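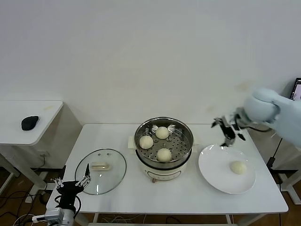
Between the steamer and the plate: one bun on the plate, three in the basket.

Rules for robots are usually written by people who do not have to work under them. At Preltidham it is the other way. The woman who keeps the rule book for the kitchen tasks there was for three years the person who set the table, and she wrote the first version in the evenings, by hand, in a school notebook.

"I was tired of arguing," she says. "Every morning we discussed again the same things. Can I put my hand in when the arm is stopped? What is stopped? So I wrote down what we agreed, and the next morning I put it on the wall."

The book has now 30 rules. It had 55 in the spring, and she is more proud of the smaller number. When Sastent, the company that pays for most of the work, asked her for something to share with its other sites, she went through it with a pencil and asked of each rule when someone had last used it. A rule which was never used, she took out. Two of them she put back later, after the people at Terngate complained.

I asked which rule people find most difficult. She answered before I finished the question.

"The word. Before you reach over the table you say 'hands', loud, and you wait until the operator says 'clear'. It is a small thing and everybody feels stupid the first week. Then they forget it in the second week, and this is the dangerous time."

Her steaming task has its own page. She likes it as a teaching case, as it combines a soft object, a metal rim and a thing that in a real kitchen is hot. The page says that training is done with the steamer cold and unplugged. A run with heat needs a second person in the room, and this person may not have other work in the same hour.

The page also says what counts as a good transfer. The bun must come out of the basket without touching the rim, it must not be pressed so that the mark stays, and it must be put down on the plate and not dropped, even from a small height. 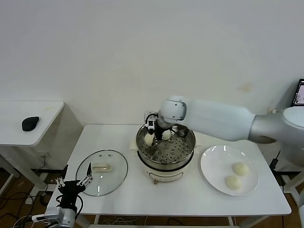 "A drop looks fine on the video," she says. "The bun lands, it does not roll, everybody is happy. But if you accept the drop with a bun, you will accept it with a cup. So for us a drop is a failed run, and we write it as a failed run. In the beginning the operators hated me for this."

She is also strict about the notes. After each session the operator fills in one sheet, and there is a line for things that went nearly wrong. An empty line is not allowed. If there was nothing, the operator must write the word "nothing" and sign next to it. She took this habit from Dimitriou, a bakery equipment firm where she had her first job, and where the sheets were checked at 13 minutes before the end of every shift. She never learned why 13, and she did not bring this part with her.

Not everything in the book comes from experience. The speed limits near people she took from the general safety standards, and she tells new colleagues to read the originals and not only her summary. "My book is for the table," she says. "It does not replace the risk assessment. If the two say different things, the book is wrong and you must tell me."

In September the book goes to Terngate in its new form. There the room is smaller and two teams share it, so she expects that some rules will break. She has left empty pages at the back for this.
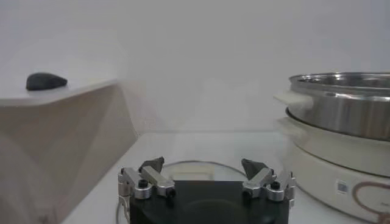

Who is allowed to stop a run?

Anyone in the room, visitors included, and the person who stops it does not have to explain before the arm is standing still. The operator writes the stop on the sheet with the time. A run that was stopped is not continued from the middle. The table is set again and the run starts from the beginning, also when the stop was a mistake.

She admits that this costs time, and that Sastent has asked her twice to allow a restart from the middle. Both times she offered to discuss it at the table, with the sheets in front of them. The rule is still on the wall.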